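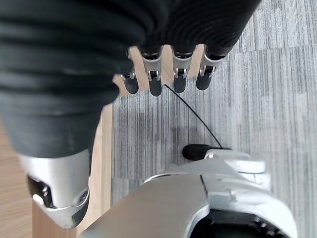
08/05/2023

Floor day! I've been threatening to do the floor in the back room since March and today I finally ran out of excuses, so after coffee I put on the terrible gray sweatpants and got going.

First job was getting everything up off the ground, which took way longer than the cleaning did (it always does, and I never plan for it). Two chairs went into the hall, then the box of cables, then the other box of cables that I swore I'd merge with the first one. I found the receipt for the Lindemann shelf in there, $129, and had a small moment of regret because it still wobbles. I folded a piece of cereal box under the left foot. We'll see.

Then sweeping. I did it twice, once toward the door and once along the walls, and the second round still brought up a sad little pile of grit, a paper clip and one dried-up rubber band. Where does grit even come from in a room where everyone wears socks? I was going to vacuum too but the Vumach has started making that whistling noise again and I couldn't face taking the hose apart. Tomorrow. Or the day after, let's be real.

For the mopping I tried the Sumine concentrate I got on sale. The bottle says a capful to a bucket and I used a capful and a half because I'm like that, and of course the floor came out sticky and I had to go over the whole thing again with plain water. My own fault. Smells nice though, sort of like oranges that have been in a drawer. Second pass was much better and by lunch it was so pale and clean I kept going back to the doorway just to look at it.

Ate standing up in the kitchen (leftover noodles, too much chili) while it dried. Called Kavbridge about the rug while I was at it. They have it in the blue I wanted but delivery is up to 80 dollars on top, which seems like a lot for something that rolls up. I said I'd think about it. I'm thinking about it. The green one is cheaper and they'd hold it for me, but I don't love the green, and I know I'd stand there every single morning not loving it.

After lunch I did the baseboards with an old toothbrush, which sounds crazy but is weirdly relaxing once you get your knees on a folded towel. Put the radio on and got all the way around except behind the heavy cabinet. That one isn't moving for anybody. I did poke a cloth on a ruler in behind it and what came out was so gray I threw the cloth away instead of washing it.

Put the chairs back around four. Stuck new felt pads on the legs, the little round ones from a pack of 100, so I'm set for felt pads until I'm very old. One of them is crooked and I know which one and I'm going to have to fix it.

My back is letting me know about all of this now. Took a hot shower, and had toast for dinner because the thought of getting a pan dirty was too much. I also checked the step counter on my phone and it said 2296, which can't be right, I was on my feet all day! Maybe it doesn't count when you leave it on the windowsill. Which I did. Whatever.

Need to get: dish soap, a new mop head, something for the whistling vacuum. And call about the rug before the weekend if I still want the blue.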